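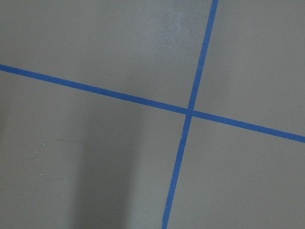
# Sorting exercise, part 2: moving items between the basket and the tray

19/09/2022. Notes for the Mesurholm student robotics club. Part 1 (power-up and joint limits) must be signed off first.

## 1. Set up the grid

Cover the table with brown paper and tape it into cells with blue tape. Every container gets its own cell. Write the cell names in the Vindau project sheet before you teach any point -- a container moved later makes all its saved points useless.

## 2. Teach the approach points

Use one pendant per arm. For each container, save a point 700 mm above the table and name it after the cell. All travel between cells happens at this height. Keep the second arm parked until the first has a full set of points.
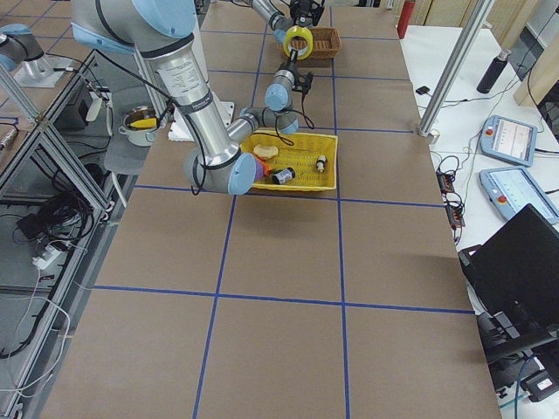 *Yellow basket with four items in it; the arm behind has a roll of tape in its gripper, over the wicker basket.*

## 3. Check the gripper

Point the gripper straight down and open it fully. Step down in 5 mm moves and stop if a finger comes near the rim. Someone stays at the desk, within reach of the red stop buttons, during every run. 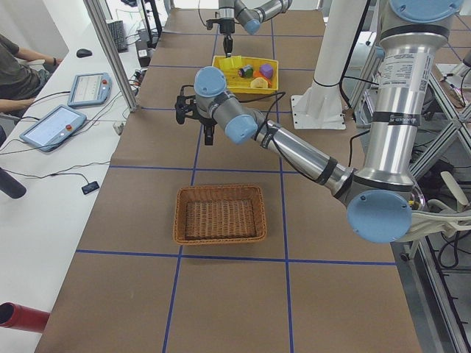
*Near gripper open over the table, wicker basket empty.*

## 4. Pick the tape roll

Start with the roll. It lies flat and is easier to grip than the toys. Lower to the pick point, close, wait 1000 ms, then lift to the approach point. If the roll slips, lower the pick point by one step and try again.

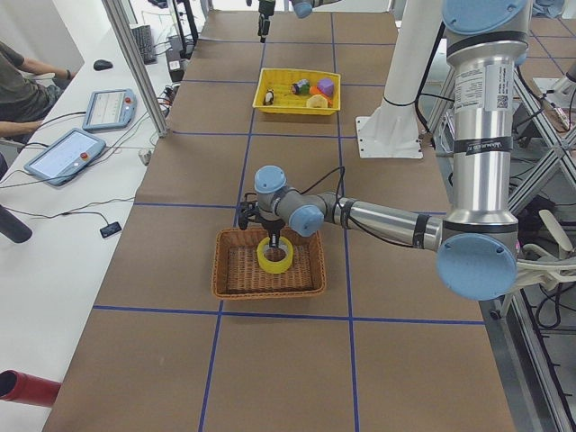
*Fingers at the yellow roll in the wicker basket.*

## 5. Save and log

Save the program as `flevbridge_59` and copy it to the club drive. Log each failed pick with the cell name and the item. Toys come next, in part 3 -- do not change the approach height before then.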